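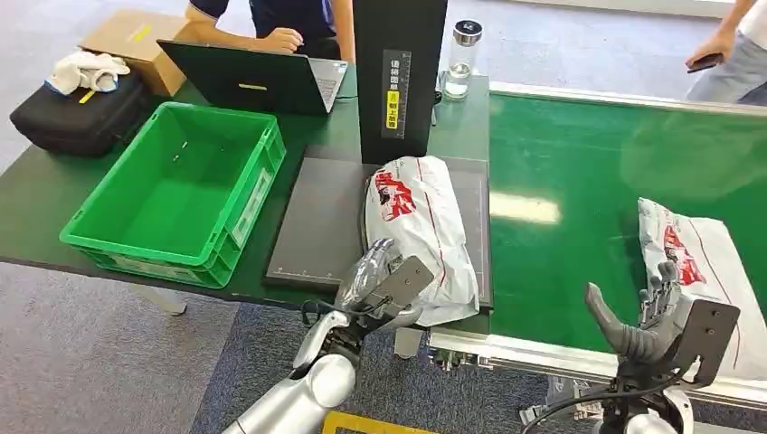
April, afternoon session, parcel station

Goal for today: compare the new grasp labels with the old ones on soft mailer bags. The policy is the same as last week, only the training labels are different. Old labels mark one contact point in the middle of the bag. New labels (I call them "fold labels") mark the place where the film can be gathered between the fingers.

Training set: 700 demonstrations from the Pundstead recordings. From these I removed 228 where the bag was already folded before the hand touched it, as they teach the wrong approach angle.

Settings: hand closing speed at 5 in the Kuzmenko controller, both arms. Wrist cameras on. I did not change the height offset for the platform, so please do not compare with runs made before the platform was moved.

First block was 10 trials with old labels. The usual problem: the hand presses flat on the bag, the fingers close, and the film slides out. When the contents are thin the hand has nothing to hold. I wrote this many times already.

Second block, same bags, fold labels. The fingers come lower and more from the side, and they collect the film into wrinkles before the lift starts.
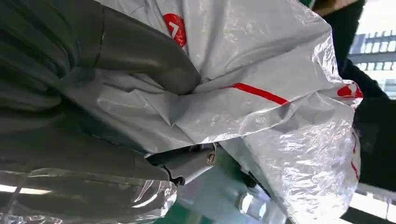
With this kind of pinch the lift is slower but the bag turns less in the hand, and for the barcode it is easier to bring the right side up. I still see two failures which I cannot explain. In both, the thumb stopped early, and the Plusell log shows no force limit. Maybe the cable pulls on the wrist when the arm is turned far out. To check.

Another doubt: the fold labels were all made by me. If a second person from Carard labels the same recordings, I don't know if we agree on where the fold should be.

To do:
check thumb current during the early stop
ask for a second labeler
repeat the old-label block at a lower closing speed
save the wrist video before the disk is cleaned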